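Search this journal
Enter keywords, author or DOI
Advanced search

3. Materials and handling

3.1 Selection of volumes

Paperbacks were drawn from the lending stock of the Mirwood and Plalstead branch libraries in June. Volumes with repaired spines or replaced covers were left out. Each was stored flat for six days before inspection, as uneven stacking is known to bend adhesive bindings.

Back covers were graded separately from front covers. Wear on the back is often missed in stock surveys, although it decides whether the printed matter a borrower relies on can still be read. Text blocks, author portrait and barcode (Figure 2) were treated as separate zones, and each was given a grade from 1 to 4.

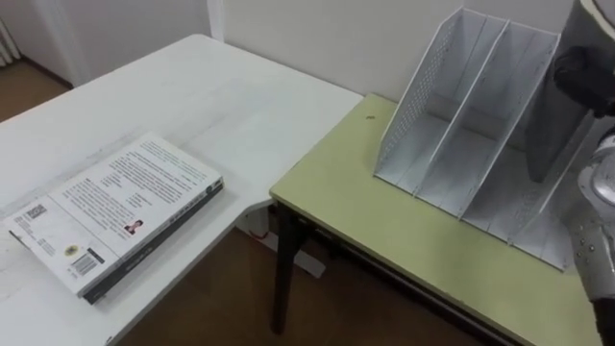
Figure 2. Thick paperback lying with its back cover upwards.

3.2 Grading of covers

Two graders worked independently under the Pollock scale. Where their grades differed, the lower was kept. Scuffing, creasing and lifting of the laminate were entered on separate lines of the Fimik record sheet. Spine creases were excluded at this stage and are treated in Section 4.

3 comments
Shared 6 times

Related articles
Adhesive failure in heavily borrowed paperbacks
Shelf pressure and spine lean in branch libraries
Label placement and cover wear: a survey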